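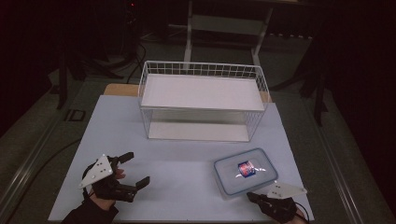 The wire basket and the lidded box

Two cheap items do most of the work in a small pantry, and they are usually bought without measuring either. A look at how open mesh and closed plastic behave when one has to sit inside the other.

A kitchen cupboard of ordinary depth loses a good part of its volume to air. Tins and packets are short, shelves are set far apart, and the gap above the first row of goods is rarely used. The wire basket with a flat panel across the top is one answer. It gives a lower compartment and an upper surface on the same footprint, and it can be lifted out when the cupboard needs wiping. The lidded plastic box is the other half of the arrangement. It closes off whatever would otherwise spill, go soft or roll to the back.

The two are sold in different aisles and designed by people who do not appear to speak to each other. Basket makers quote the outside of the frame. Box makers quote the capacity in millilitres. A buyer who wants to know whether the box will go in the basket has to find the inside width of one and the outside length of the other, lid included, and very few packets print either figure.

Mesh and its spacing

Most coated baskets are made from mild steel wire, spot welded at each crossing and then dipped or powder coated. The perimeter is a heavier gauge than the infill. Strength comes from this outer frame and from the corner uprights; the grid itself mainly stops things falling through and adds some resistance to racking, the tendency of a rectangle to lean into a parallelogram when pushed from one end.

Small square openings are preferable to long parallel bars for food. A narrow jar placed on parallel bars will tilt if its base lands badly, and thin packets slide between them. A square grid supports in both directions. The penalty is cleaning. Every crossing is a small corner, and flour mixed with a little cooking oil sets hard in it. A washing-up brush with stiff bristles reaches most of them. A cloth does not.

The weak point is the cut end of the wire. Where the coating is thin over a cut end, moisture gets under it and the rust travels along beneath the white, so that the finish looks sound until it flakes. Run a fingertip along the rim before buying. A rough point on a new basket is a rust spot on an old one. Baskets from the Nurgate range, which we used for the pantry work behind this article, have the infill ends turned back under the rim on the long sides and left cut on the short ones. The short sides were the first to mark.

Lining the floor

Bare mesh is a poor floor for anything with small feet, and a poor roof for anything that has to carry weight. A flat panel solves both. Some baskets are supplied with panels and some need them cut.

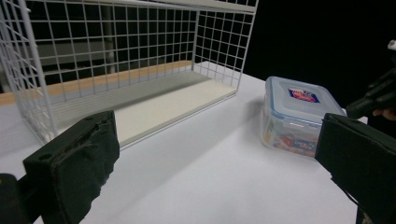

The choice of panel material comes down to how it will be cleaned and how much it will bow. Melamine-faced board is stiff and wipes down well, but the cut edges must be sealed, as the core swells if water stands against it. Solid plastic sheet needs no sealing and can go in the sink, though in thinner grades it sags at the centre once it spans the full width of a basket. We settled on 6 mm sheet for the upper panel and used an offcut of the same for the floor. A thinner floor would have been adequate, given that the wires below carry it.

Leave a gap at each end. Plastic sheet grows a little in a warm kitchen and a panel cut tight to the uprights will lift in the middle. A gap of 2 mm at either side is enough at this size and is too narrow for crumbs of any consequence. The corners should be notched or rounded to clear the posts. A panel that rests on top of the posts will rock.

An upper panel also changes how the basket is used. With an open top, goods go in from above and the last item bought sits on the first. With a panel in place the basket is loaded from the front, like a shelf, and the contents can be read in one glance. It becomes slower to fill and quicker to use. For a pantry that is stocked once a week and opened many times a day, this is the right way round. For a garage it may not be.

One point about orientation. A basket with a taller back wall should stand with that wall to the rear of the cupboard, and this sounds obvious until the basket has been put away by several different members of a household. A dab of nail varnish on the rear rim settled the matter in our case.

Boxes, lids and gaskets

The clear box has improved a good deal. Older lids relied on a lip snapped over a rim, and they loosened as the plastic relaxed. Current designs tend to have a soft gasket seated in a channel, compressed by clips or by a rigid outer band. The gasket is the part that fails. It picks up sauce, it stretches when pulled out carelessly, and it is often fitted back with a twist, after which the box no longer seals along one side.

To check a seal, half fill the box with water, close it, dry the outside and stand it on its long edge on kitchen paper. Leave it for the length of a cup of tea. Repeat on the other long edge. Boxes tend to leak at the middle of the long side, where the lid is furthest from any corner and least well held down, so testing the short end only tells you very little.

We compared rectangular boxes from two lines, Wallin and Fuvitz, both in the 900 ml size. The Wallin has the flatter lid and stacks better. The Fuvitz has a more generous radius at the inside corners and gives up its contents to a spoon without argument, at the cost of some room. With dry goods there was nothing to separate the seals. The Wallin gasket was easier to remove for washing and also easier to lose.

Large boxes are less useful than they look. The 2000 ml version of either will hold a bag of pasta with space left over, but it will not pass through the front opening of a mid-sized basket with the upper panel fitted. It must live on top.

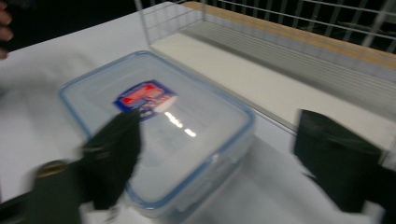
6 min read

Labels deserve more thought than they get. A sticker on the lid can be read when the box is on a low shelf and looked down on, and cannot be read at all when the box is at eye level or has another stacked over it. A sticker on the long side has the reverse fault. In a two-level basket the rule is straightforward: lid labels for whatever stands on the upper panel of a low basket, side labels for whatever goes beneath it. Boxes that move between the two positions need both.

Manufacturer's labels should come off if the box is going to be washed regularly. Paper ones soak away. Printed film ones come off more cleanly if warmed with a hair dryer and peeled back on themselves at a low angle. Any adhesive left behind can be rolled off with the thumb or lifted with a little cooking oil and then washing-up liquid. Avoid scouring pads, as a scratched lid turns cloudy and the advantage of a clear one has gone.

What to put in a box and what to leave out

Boxing everything is a common error. A sealed tin or can gains nothing from a second container in terms of keeping quality. There is a case for it where the tins are small and light enough to be lost behind larger ones. Small cans of tomato purée or fish will sit together in a shallow box and can be brought out as a group, which is worth the space they take.

Good candidates for the sealed box are flour, sugar, rice, dried fruit, opened packets of biscuits and anything with a strong smell. Poor candidates are onions, garlic and potatoes. These want moving air and should go straight into the mesh, with the floor panel removed or replaced by a sheet of newspaper. Bread is an awkward middle case and keeps its crust better outside the box, its crumb better inside.

Loading order

Put the basket in the cupboard first, empty, and check that the door closes. Fit the floor panel, then the lower boxes, long side to the front if the inside depth allows it. The upper panel goes in last. Heavier boxes belong over the ends, close to the uprights, and lighter ones across the middle of the span.

Allow a finger's width above the tallest lower box. Less than this and the box has to be tilted to come out, and tilting is what wears the coating off the front rim. In the Greltholm base unit we were fitting out, the finger's width was the difference between one row of boxes and none, and the upper panel had to be raised on short lengths of plastic tube pushed over the corner posts. They have stayed put so far. A firmer fix would be a collar with a grub screw, if one can be found in a diameter to suit the wire.

Wash the baskets in December, before the cupboards are filled, and stand them on end to drain. Dry the crossings with a hair dryer on its cool setting, and touch in any bare metal with enamel before the panels go back.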